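Search this site Enter keywords Go

Print this article | E-mail to a colleague

Honum puts two hands through sweeping trial on soft surfaces

Honum has finished the first part of a bench comparison between two robotic hands intended for light household cleaning, the company said in August. The trial covered 3591 sweeping attempts on beds, sofas and padded stools, using a dustpan and a hand broom bought from an ordinary shop.

The hands compared are the Grilari, a multi-fingered design with tendon drive, and the Pornivo, a simpler hand with coupled fingers and a single motor for the grip. Both were mounted in turn on the same pair of arms and run from the same controller, supplied by Lemieux. Camera position, arm speed and lighting were kept the same for each hand.

Hard floors were left out of the first part. Earlier work by the company had shown little difference between the two hands on tile, where the dustpan lies flat under its own weight and the lip meets the floor along its full width. A soft surface gives way under the pan. If the hand presses too hard, the front edge sinks and the debris rolls towards the dip before the broom arrives. If it presses too lightly, the debris passes under the lip.

An attempt was counted as complete when the item was in the pan and the pan had been lifted clear of the surface without spilling. Partial collections were counted as failures. Items ranged from crumbs and paper scraps to crumpled pieces of light plastic, and each was placed by hand before the attempt began. 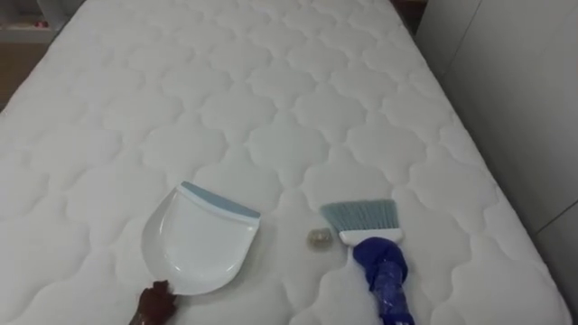
Daiane Brandão questioned whether the comparison says as much about the hands as it does about the controller. In her view, a fixed pressing force favours whichever hand happens to flex more at the wrist, and a fair test would let each hand be tuned separately before any attempts were scored. She also asked for the results on quilted covers to be listed apart from those on plain ones, as stitching gives small items a place to lodge.

Honum said separate tuning is planned for the second part. It accepted that the shared settings had been chosen for convenience, and said that 1362 of the attempts were made on quilted covers and can be reported on their own.

On the overall count, the Grilari completed more attempts than the Pornivo with items of low weight. The company puts this down to the finger joints, which allow the pan to be tilted slightly while the grip is held. With heavier items the order was reversed. The Pornivo kept a steadier hold on the broom handle during long strokes and needed fewer regrasps. Honum has not released completion rates for either hand and says it will do so when both parts are finished.

Grip wear was recorded as well. Finger pads were inspected after every 100 attempts and replaced when the surface layer had worn through at any point. The Grilari used 34 pads over the trial. The Pornivo used fewer, but its pads are larger and take longer to change, and the hand has to be taken off the arm to reach the inner ones.

Two faults in the set-up were noted. The first was in the camera calibration, which drifted when the arms were left powered overnight and had to be repeated each morning. The second concerned the broom. Bristles that had taken a bend in storage pushed items sideways, and several early runs were discarded and repeated with a new broom. The discarded runs are not included in the total.

Lemieux has since supplied a revised controller build with force limits that can be set for each arm. Under the old build, the limit applied to both arms together, so that lowering the force on the pan also weakened the sweeping stroke. Honum has run the new build on the bench without load and reports no change in cycle time.

The second part will use the same surfaces and the same types of item, with the addition of fine dust and pet hair. A third hand may be included if a mounting plate can be made in time. Attempts will be scored by two people working separately, and disputed cases will be settled from the recorded video.

Print this article | E-mail to a colleague

Get our newsletter: automation news in your inbox. Enter your e-mail address. Subscribe

We use cookies to improve your experience on this site. Accept Manage settings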